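News > Community > Ternside

Linen drive reopens for Ternside guest rooms

October
By Orsolya Dudás

The Ternside linen drive is taking donations again, with organisers asking households for clean sheets, towels and duvets in good condition.

The drive supplies bedding to the short-stay rooms on Major Street, where families stay while a relative is being treated at the district clinic. Last winter it handed out 600 sheets and 400 towels. Demand has grown with the opening of the Rinum wing.

Coloured bedding is welcome as well as white. Fitted sheets are needed most, in double and queen sizes. Items should be washed, dried and folded before drop-off, and duvets should be tied or bagged separately. Pillows can't be accepted this year.

Donors are asked to strip and sort one bed at a time and keep sets together, with a note of the size pinned to the top piece. Mixed bags took the sorting team three weeks to get through last year.

Drop-off is at the Tevon Hall side door, 9 a.m. to noon, until the end of the month. Larger loads can be left by arrangement. Parking is available behind the hall, and the lane entrance will be kept clear for unloading.

We use cookies to remember your region and measure visits. Manage your settings at any time.
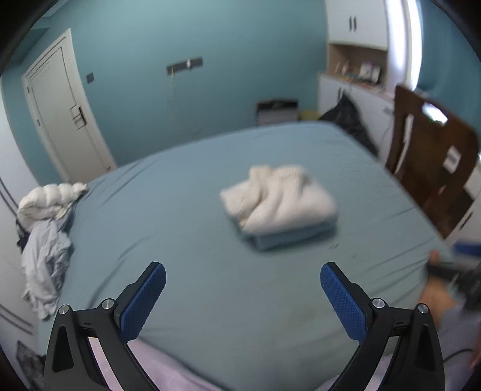
Reader comment: Would you take a king fitted sheet? I have 3 in good colour and no bed that size anymore. Happy to bring them down before noon if they're any use to the families.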